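Setting Up the Cosarberg Bathroom Showroom
Gallery by Juwita Menon
Posted 9/17/24

When I told friends I was going to spend the better part of a month getting a bathroom showroom ready, most of them laughed, and then most of them asked if they could come and see it (people are much more interested in toilets than they let on!). So I promised I would put up a little gallery page once we had something worth looking at, and I've been adding to it in the evenings, usually with a cup of tea going cold next to me.

The shop is on the ground floor of the old Bruster building, which many of you will remember as the carpet place. It has big windows onto the street and a good deep floor, and I fell for it the moment I walked in, even with the smell of carpet glue. We took out the partitions, gave the walls two coats of paint, and then spent far too long arguing about where the toilets should go. My first drawing had them in the middle of the room like an island. My second had them by the door, and my mother said on the phone that she did not want to be greeted by a toilet, thank you, so that was the end of that one.

In the end we put them in a row along a white platform, up off the floor a little, so you can walk past and compare one with the next. I'm so glad we did. You get a proper look at the shape of each one and you don't have to crouch to see how the lid meets the seat, and there is still plenty of floor left over for people who come in with a stroller or a big bag of tile samples. 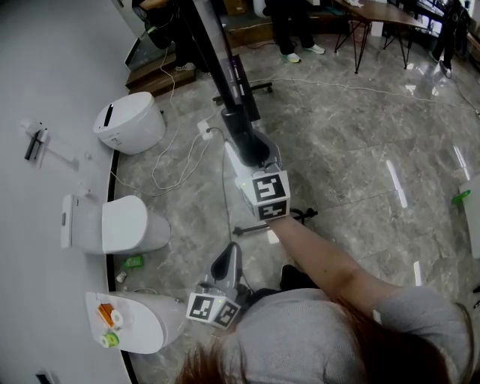

Three in a row on the platform, with the cables still out across the marble and a couple of rolls of tape parked on the nearest lid.

I do love that gray marble. It shows every footprint, and I have already had words with myself about how often I'm prepared to mop it, but it has a lovely polish and it makes the white look very clean and bright. The curved dark edge on the platform took me a while to warm up to. Now I wouldn't change it, and I think it helps your eye find where the step is.

Still to do: the cables need to be tucked away, the price cards have to be printed again (I left a zero off one of them, and while it would have been a very popular toilet at that price, I couldn't let it stand), and the basins from Cui are coming on a later truck. We have room for 7 of those if I'm strict with myself. The Nosport faucets arrived early and are sitting in their boxes in my hallway at home, where I trip over them every morning.

We had roughly 600 flyers made up for the neighborhood, and there's a stack by the register at the bakery next door if one hasn't come through your mail slot. The doors open properly in November. Before then, knock on the glass if you see the lights on and I'll gladly walk you around, and I'll add more pictures to this page once the basins are in.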